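Jarklow 论坛 > 机械臂与末端执行器 > 故障与安全

主题:放柠檬时手臂继续往下压,急停后才松开

1楼 灰台面
平台是 Wendel 的小臂,装在带孔的黑色底板上,任务是在玩具厨房里把东西从灶台夹到水槽。昨天下午跑到第22次,夹爪到了水槽上方没有停,继续往下走,把柠檬压在池底,关节2电流报警,但程序没退出。我拍了急停,将近4秒后手臂才卸力。人没事,水槽也没坏,夹爪的平板有点歪。
控制器固件没动过,速度限制在默认值。有人遇到过吗?

2楼 dianji_404
先看零点。我们的臂撞过一次以后零点偏了,所有高度都低一截,现象跟你说的一样。

3楼 灰台面
零点查过,偏差在4毫米以内,解释不了压到池底。而且之前的二十多次都正常。

4楼 半截导轨
我看重点不在高度,在急停。按下去还要等几秒才卸力,这台臂就不该再上电。急停是怎么接的?是断驱动电源,还是给上位机发一个停止信号?

5楼 灰台面
接在 Bouvier 电源模块的使能脚上,说是硬件断电。模块是 Jiltcombe 那边的同事装的,我没拆开看过。

6楼 半截导轨
那就拆开看。使能脚如果是低速输入,里面有滤波和延时,断的也只是输出级。电容放电还要时间。把急停串到主回路里,用带机械联锁的那种。

7楼 dianji_404
不太同意6楼。主回路直接断,没有抱闸的臂会掉下来,下面又是水槽和台面,夹爪砸上去更难看。应该先做受控停止,再断电,时间设短一点。

8楼 半截导轨
受控停止靠控制器,控制器出问题的时候你靠什么?1楼电流都报警了程序还在走,这时候我不信它。臂会掉,就加支撑或者换带抱闸的关节。手伸在下面的人比玩具重要。

9楼 chuanxian
两位说的是急停,我问一下起因。通讯线怎么走的?有没有跟着臂来回动的余量?我们有过一次位置反馈断断续续,控制器拿着旧数据继续插补,结果就是往下压。查了两天,是插头松。

10楼 灰台面
今天上午试了。断电后晃动底座那一头的线,再空载上电,日志里丢包3次,都发生在臂伸向水槽的时候。换了一根线,同样的动作没有再丢。
所以目前的判断:插头接触不良,反馈丢失,控制器没有按超时处理。超时参数在 Wendel 的配置里默认是关的,我已经打开。急停的事还没解决,电源模块拆下来了,臂先不带载。

11楼 dianji_404
超时默认关闭,这个应该单独开一帖。零点那个我收回。

12楼 半截导轨
换线只是换线。急停改完之前建议把电源插头拔了,贴个条子。另外底板上的线是怎么放的,发张图。

13楼 灰台面
插头已经拔了。灰色的线盘成一卷放在底板上,没有固定。橙色夹子夹的是黑色的那部分硬件,跟线没关系。柠檬和旁边那个红球都在水槽里,我没收。
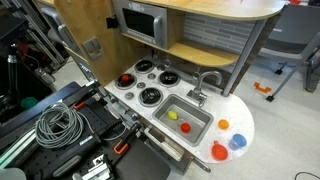 14楼 chuanxian
线卷别这样散放,臂一动就可能挂到。在底座出线的地方做一个应力释放,扎带绑在板孔上就行,绑完手动把臂拉到最远的位置,看插头受不受力。电源模块里面的延时电路如果能量出来,把数值贴在这里,我们用的也是 Bouvier 同一系列。

15楼 灰台面
好,扎带下午绑。模块量完再更新。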